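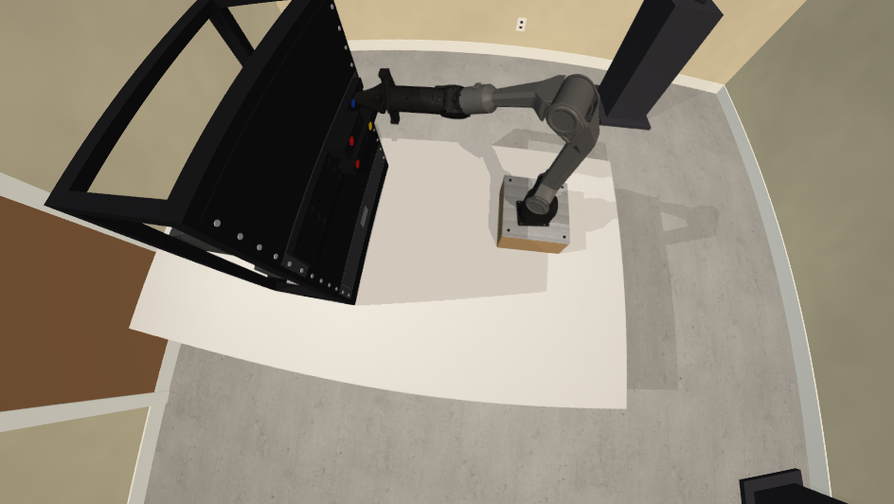 Button pressing policy works in sim, drops to almost nothing with a small change in arm start pose

Posted by Chrysoula Panagiotou

I'm trying to reproduce the button pressing result from our group's earlier report. The setup is a fixed arm on a pedestal facing a rack panel with colored buttons, and the policy gets one camera image plus joint angles. I trained on 800 simulated demos from a scripted planner. With the default start pose it presses the right button in 22 of 26 test runs. If I rotate the base joint a little at reset, it mostly stops short of the panel and hovers there.

Loss looks fine on both training and validation. I haven't touched the real arm yet. Is this a data problem, or should I be looking at the camera? The two reds seem to be worse than blue and yellow, but I didn't log that separately.

Spyros Karagiannis

Data, most likely. If every scripted demo begins from the same pose, your validation set does too, so it can't show you this. The policy can learn a fixed path and hardly use the image.

Quick check: feed it a blank image from the default start pose. If it still goes toward the panel, you have your answer. When I did this with a similar task in Zullton, the arm went to nearly the same spot with the image blanked out.

Then regenerate the demos with the start pose randomized. Keep the total the same so you can compare. I would also add demos where the planner gets pushed off its path halfway and has to recover - those helped me more than the random starts did. And log success per button color before you change anything else. With two red buttons, "press red" is ambiguous unless your goal input says which one.

Apostolos Drakos

Had the same hovering. Mine was the action scaling, check that first.

Polyxeni Margaritis

Agree with Spyros on the blank image test. One thing to add: 26 runs is too few to compare versions. I use 360 per condition, and in sim that can go overnight. Use the same seeds for both policies.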